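Jan 3, 2021

Nadarton has a card wallet swap now, and it's all because of the holidays. Everyone in town seems to have come out of December with a fistful of gift cards, a new library card, a transit card and a wallet too stuffed to fold, so the Borkdale Community Room put out a sign asking people to bring in their spare card wallets and take home one that suits them better. I went along thinking I'd stay ten minutes and I stayed most of the afternoon!

The swap runs through January, and it's free. You drop your old wallet in the bin by the coat hooks, somebody wipes it down and checks the sleeves, and it goes into the drawers with the others. By the time I got there 222 wallets had been handed in (there's a tally on the door, and people were very pleased about it). Leather ones go first, I'm told, and the zippered ones hang around a while.
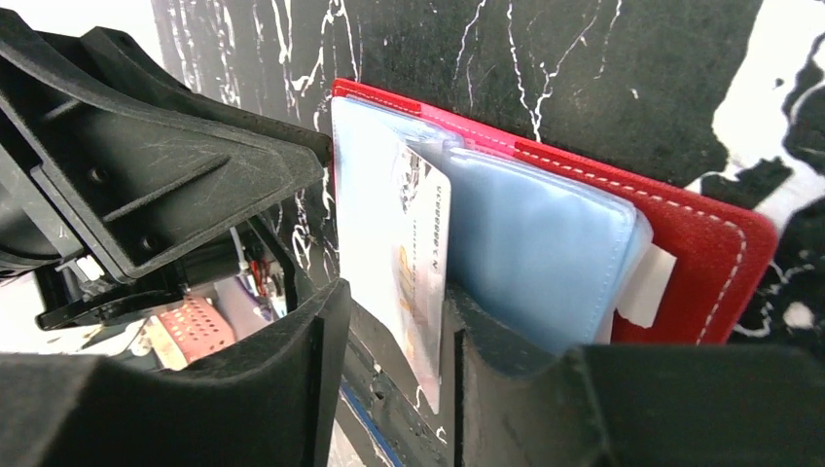 I have strong feelings about card wallets, mostly because my last one was a disaster — one big pocket, everything jammed in together, and me holding up the line at the pharmacy while I dug for my points card. What I wanted was the kind that opens flat like a little book. The red one is just that sort, with clear sleeves on both sides and pale stitching following the border, and I'd have taken it on the spot if I hadn't already promised myself something in green. My sister has one in nearly the same colour and she's had it since high school.

There's a knack to loading them, too, and the handout from the swap is quite good on it. Start with the sleeves at the back and work forward. Put the cards you use every day on top, and keep the ones you only need at the dentist behind them. If a sleeve is sticking, open it with a fingertip first, and never force a card in by the corner or the plastic will split. I split two sleeves on my old one doing exactly that.

The handout also says to go through every sleeve before you give a wallet away, and I'd underline that twice. Apparently 410 cards were left behind in wallets at last year's swap over in Trekumon, including a good many gift cards with money still on them. They had a shoebox of them at the front desk until Easter. Borkdale is checking everything at the door this time, which slows the lineup down a bit, but I'd sooner wait than lose a coffee card that's one stamp off a free one.

As for the room itself, it has cheered up a lot. I remember when it was all brown carpet and folding tables. I was fond of the black marble-patterned tabletop, and of the little whiteboard on it with "Love is endless." written across in blue. Somebody behind me read it out loud to her kids, and the youngest wanted to know if endless was more than a hundred. 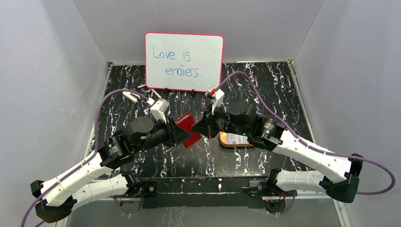

## Where the money goes

The swap doesn't cost anything, but there's a jar for donations and it's been doing well. Last I heard it was up to $900, and all of it goes toward new shelving for the Després Street toy library, which has been keeping its jigsaw puzzles in the hallway since the fall. The full bill for the shelves is $2280, so there's a way to go yet. I put in a five and then felt cheap and put in another.

Organizers are also after a few things besides wallets. Passport covers are welcome, and so are those little folding photo holders that people used to carry. They don't want purses (no room), and they'd rather not have anything with a broken snap, although one fellow told me he'd fix snaps for anybody who asked nicely.

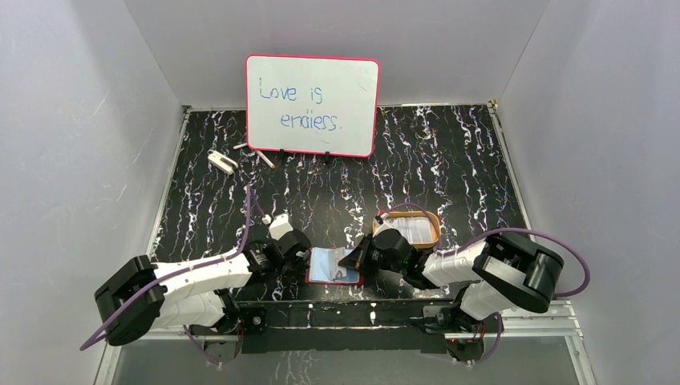
I did come home with a green one in the end. It's a bit scuffed along the fold and it has one more sleeve than I need, so my spare bus pass has moved in there for now. My old wallet went into the bin, after I'd been through it twice, and I found a car wash coupon I'd completely forgotten about.

Doors open at ten each morning the swap is on, and the side entrance is the one with the ramp. If you're bringing more than a handful of wallets, put them in a bag with your name on it so the bag gets back to you.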